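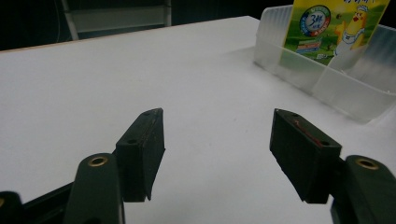 White table, translucent tub, back corner.

Home | Diary | Allotment | Older entries | Contact

July 1, 2025

Sixth month gone and the table is still the only flat surface in the flat that I trust. I wiped it down again after breakfast. It has a thin strip of light brown wood along the edge, which the shop called a feature and which I call the place where crumbs go to retire. You can run a cloth along it and feel virtuous for nearly a minute.

The frosted tub has the back right corner and I have decided it can stay there. I had plans for it. In the spring I bought 12 of them from Lerno, because a pack of 12 was cheaper than buying the four I wanted, and this is how a person ends up owning 12 tubs. Two went under the sink, one holds batteries that may or may not be dead, and most of the rest are stacked inside each other in the hall cupboard, being stored. I own storage that I have to store.

The ribbed sides are slightly cloudy, so you get a vague idea of what's in them without the commitment of knowing. I thought this would be useful. What I do is hold one up to the window, say "string?", and put it back.

Spent the rest of the morning on the drawer. Not the good drawer. Found:

- 16 screws, no two related
- the instructions for the Orakzai lamp, in every language except the one I was hoping for
- a key
- half a packet of Sondwood felt pads, bought to stop the chairs scraping
- a tape measure that starts at 2 cm, the first bit having come off

Stuck the felt pads on at last. The chairs now glide about like something in a ballroom and I nearly sat on the floor at lunch. Cheese on toast, eaten standing up after that.

The key doesn't fit the front door, the bike lock, the meter cupboard or the suitcase. I tried it in the suitcase twice. I can't throw it away, obviously, so it has gone into a tub with the screws, and I've written KEY on a bit of masking tape in case I should ever come across a lock and wonder.

Afternoon too warm to do anything sensible. I had promised myself I would oil the wood strip, having read a long piece on the Burkura site about feeding your edges. It wanted three thin coats and 30 minutes between each. I read it to the end, made tea, and looked at the strip for a while. It didn't look hungry.

Did move the table a few inches nearer the window, which improved the light and blocked the cupboard with the tubs in it. Moved it back. The felt pads don't go on tables, so the people downstairs will have enjoyed that in both directions.

Tomorrow: the other drawer, or possibly the oil. Also milk, bin bags, something for tea that isn't cheese. Must remember not to buy anything that comes in a pack.

Filed under: Home and hearth, Grumbles, Tidying (ongoing)

Print this entry | E-mail this entry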